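Table talk: cloths, crumbs and the office kitchen
Speaker notes, 5 July 2025

Start when the door is closed. Say thanks to Natalie Mellor for the invitation and for the bread.

Slide 1. Who I am. I look after the shared tables at Skerden. We have 183 people in the building and most of them eat at a table where another person works one hour later. Speak slowly here, I always go too fast in the beginning.

Slide 2. The problem. Bread is the worst food for a work table. Soup you see at once and you wipe it. Crumbs go in the gap at the edge and stay there until July. Ask the room: who has eaten a roll over the keyboard? Wait for hands.

Slide 3. What we tried first. Paper mats from Rasik. They slide and they curl. We paid 800 for the first order and I would not order them again. Do not spend long on this, five minutes is too much.

Slide 4. The cloth. We changed to a light color, because on a dark cloth you do not see what must be cleaned. Some people asked for a pattern. My opinion is that a small pattern is fine, a big one hides the stains. Mention the folding: if the cloth is always folded in the same way, the line stays in the middle and a cup stands badly on it. Barreto, the laundry, now rolls ours on a tube.

Slide 5. Picture. Leave it on the screen and let people look before I speak.
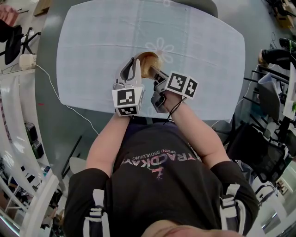

Slide 5: Something like a roll over the light cloth. Note the crease down the middle.

Points to say with this slide:
The cloth does not cover the table to the edge, you see the dark border. Wipe the border also.
The flower is very faint. It is the most pattern I would accept.
Chairs: move them back before you shake the cloth. I forgot this for about 5 weeks.

Slide 6. The routine. Lift the four corners to the center, carry it outside, shake, put it back. Show it with the spare cloth, it is in my blue bag.

If somebody asks about Flatement, the ironing service, say that we have the price but no decision yet.

Questions. Repeat each one loudly for the back row.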